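Stuswood Reach Groundwater Monitoring
Interim progress report to the Brirkby Land and Water Fund
Reporting period: second, ending August
Prepared by: Hauke Buschmann, project lead

1. Status

The project is on schedule for field installation and behind schedule for laboratory work. Spending is within the approved budget. No change to the end date is requested. One change to the sampling plan is requested under section 6.

2. Background

The grant supports a shallow groundwater survey of the farmland between Stuswood and Plunport. Most households there draw from private wells that are not covered by the public testing program. The survey measures water level, nitrate, chloride and specific conductance, and will produce a map of nitrate concentration that the county can use when it reviews setback distances for new wells.

3. Work completed

Well inventory. The inventory is closed. It lists 81 private wells with confirmed location, owner consent and, where records exist, depth and casing diameter. Wells with no construction record are flagged in the database and will be left out of the depth analysis. They remain in the nitrate map.

Monitoring wells. All 10 monitoring wells in the approved plan have been drilled, screened and developed. Well 7 was moved to the north side of the drainage ditch after the auger met refusal on cobbles at the planned site. The new location is in the same soil unit and was approved by the landowner in writing.

Water levels. Pressure loggers are running in every monitoring well and record at hourly intervals. Each logger is checked against a hand measurement when it is downloaded. The logger in well 4 drifted during the first month and was replaced. Its record before replacement has been marked as unusable and will not be corrected. 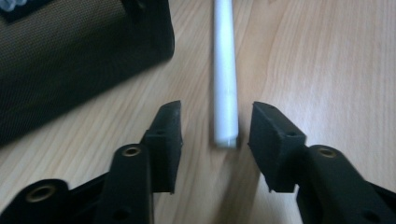 Level surveying. Top-of-casing elevations were tied to the county benchmark at the Plunport pump house. The loop closed within the tolerance stated in the work plan. Two casings on the Abubakar property were struck by farm equipment after the survey and will have to be leveled again before their readings can be compared with the rest of the network.

Database. The database holds 1,007 validated field readings. Validation consists of a range check, a check against the previous reading at the same well, and a manual review of anything that fails either one. Rejected readings are kept in a separate table with the reason for rejection.

4. Preliminary observations

Water levels fell steadily through the summer in the upland wells. The wells nearest the river followed river stage with a short delay, and their levels rose after each of the larger storms. This pattern is consistent with the conceptual model in the proposal.

Nitrate results are partial and have not been through full quality control. The highest values so far are from shallow wells down-gradient of the older row-crop fields. Deep wells in the same area are low. No concentrations are quoted in this report, and none should be released until the duplicate samples have been reviewed. Owners whose first result was above the drinking water standard have been notified individually and offered a repeat test.

5. Problems and delays

The contract laboratory changed its intake hours, and samples arriving after 3 p.m. are now held until the following day. For nitrate this uses up a large part of the permitted holding time. One batch exceeded it and was discarded. Sampling rounds now begin on Tuesday and end by noon so that the courier reaches the laboratory before intake closes.

The second round of private well sampling is incomplete as a result. The remaining wells are grouped by road and will be sampled first in the next period.

Access to the parcel south of the Stuswood culvert is still unresolved. The parcel changed hands in the spring, and the new owner has asked for a revised access agreement. A draft is with the county attorney.

6. Requested change

The work plan calls for chloride analysis on every sample. We ask to limit chloride to the monitoring wells and to those private wells within the road salt buffer. The money released would cover the replacement of the discarded batch and additional field duplicates. The total budget would not change.

7. Next period

Finish the second private well round. Relevel the two damaged casings. Download all loggers before the first hard frost. Issue the draft water table map to the Fund's technical reviewer, with the spring and late summer surfaces on separate sheets.

Attachments: well inventory table, budget statement, revised sampling calendar.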